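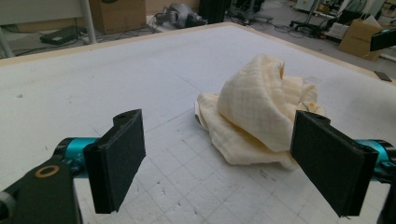

Chapter 12
Teaching by Demonstration

Learning objectives

After studying this chapter, students should be able to:
Distinguish between kinesthetic teaching, teleoperation and demonstration with a hand-held gripper.
Describe the information that a demonstration must contain before it can be used for training.
Explain why soft materials place special demands on the person giving the demonstration.
Plan a short recording session and judge which of its episodes should be kept.

12.1 Introduction

The earlier chapters of this book treated the motion of a robot as something to be written down. The programmer chose a set of points in space, decided how the arm should travel between them, and stated what the gripper should do on arrival. Methods of this kind remain in wide use, and for a rigid part held in a fixture they are often the best choice. The part is in the same place each time, and the fingers close on it in the same way.

A cloth offers no such comfort. A towel dropped on a table may land flat, twisted or bunched into a mound. One layer may lie over another, and the corner that a person would reach for may be hidden underneath. The number of shapes it can take is so large that no list of points could cover them. A person nevertheless picks up the towel without much thought: the hand goes to a raised fold, pinches it, lifts, and lets the rest of the material hang until an edge comes into view.

Teaching by demonstration attempts to use this everyday skill directly. The person carries out the task, the movements are recorded together with what a camera observed, and a control policy is trained to produce similar movements when it meets similar views. The programmer's work does not disappear. It moves to the design of the demonstrations, and this is the subject of the present chapter.

12.2 Three ways of showing a task

In kinesthetic teaching, the person takes hold of the robot arm and guides it through the task. The joint positions are recorded as the arm moves. The method needs little extra equipment and gives motions that the arm is certain to be able to reach. Its weakness is the effort involved. A heavy arm is hard to guide smoothly, and the person's hands and body often block the camera.

In teleoperation, the person stands or sits apart from the robot and drives it with a second device – a joystick, a tracked controller, or a smaller copy of the arm itself. The robot's own camera has a clear view, and the recorded motions again belong to the robot. The operator, however, usually feels little or nothing of the contact between finger and object. Beginners tend to press too hard or to stop short, and some practice is needed before their recordings are of use.

In the third method, the robot is absent during the demonstration. The person holds a gripper of the same kind that the robot will later carry, with a camera fixed to it, and performs the task by hand. The camera sees the fingers and the object between them in nearly the same way as it will when the gripper is mounted on an arm. Recording is quick and can take place at any table. The cost is that a human wrist may make movements that the arm cannot follow, and such episodes must be found and removed.

12.3 A case carried through the chapter

The sections that follow return several times to one course project, carried out in the training laboratory at Vornness under the direction of Noémie Vasseur. The task was to grasp a crumpled towel, raise it clear of the table, and lay it down flat. Students recorded 712 episodes with a hand-held gripper. A further 80 were recorded by teleoperation so that the two methods could be compared in Section 12.7.

Hugo Texier, who supervised the recording, asked each student to observe four rules.

Begin every episode with the fingers open and the whole cloth in view.
Approach at a steady speed, and pause briefly before closing.
Grasp a raised fold where one is present – do not scrape along the table for an edge.
Drop the cloth again between episodes and accept whatever shape it takes.

The last rule proved the hardest to follow. Several students arranged the cloth with care before each attempt, and always with a fold turned toward them. A policy trained on their episodes alone performed well on neat arrangements and poorly on all others. The point is general: a set of demonstrations teaches the starting conditions as well as the motion, and a narrow set of starting conditions yields a narrow skill.

12.4 What a demonstration must contain

A usable episode contains at least 2 streams of data, the camera images and the position of the gripper, recorded against a common clock. For most tasks the opening between the fingers must also be stored as a separate value. If the clocks drift apart, the policy will learn to close the fingers too early or too late, and the fault may be difficult to trace once training is complete.

Review questions

1. Name one advantage and one weakness of each method described in Section 12.2.
2. A student repeats the same successful grasp many times from the same starting shape. What will the resulting policy fail to learn?
3. Why might a movement that is easy for a human wrist be unsuitable for training a robot arm?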